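# Why Do Robots Need Rules?

When you learn to ride a bike, you learn some rules too. You stop at the red light. You wear a helmet. A robot in a workshop also has rules, but it can not read a sign on the wall. People must put the rules into the robot, and people must also keep their own rules when they stand near it.

In our workshop in Clivport we have a robot arm. Its name is Wedon. It is strong, and it does not feel pain, so it does not know when it pinches somebody. For this reason we are careful with it every day.

## Rule one: start with something soft

Before Wedon may hold a glass or a tool, it must practice with foam. Foam is light and it can be pressed a little. If the robot squeezes too hard, the foam gets a dent and we can see it. A dent in foam is not a sad thing. A dent in a finger would be very sad!
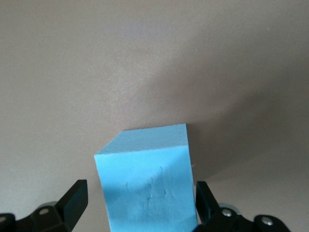 The two fingers of the gripper must close slowly. We write down how hard they may press, and this number is called a limit. The robot is not allowed to go over the limit, even if the thing is slipping. It is better to drop a block than to break it.

## Rule two: everybody knows where the stop button is

The stop button is big and red. Every person who works with Wedon must press it once in the morning, to test that it works. If it does not work, the robot stays off until it is repaired. You may press it also when you are only a little bit worried. You will not be in trouble for this.

## Rule three: hands out

On our floor there is a yellow line, 800 millimeters from the table. That is almost as long as a baseball bat. When the robot is moving, we stay behind the line. If a block falls down, we leave it there. First we stop the robot, then we wait until the arm is quiet, and only then we pick up the block.

## Who makes the rules?

Some rules are made for many countries together. They are called standards. Engineers meet and discuss them for a long time, and later they change them when they learn something new. Other rules are small and belong to one workshop only, like our yellow line.

## Try it at home

You need one friend and a kitchen sponge. The friend is the robot and may use only two fingers. You give the commands: "open", "close", "stop". Agree before you start how much the sponge may be squeezed. When you say "stop", the robot must stop at once. Then change places.

*Written for the children's pages of the Altov workshop, Mar 21, 2019*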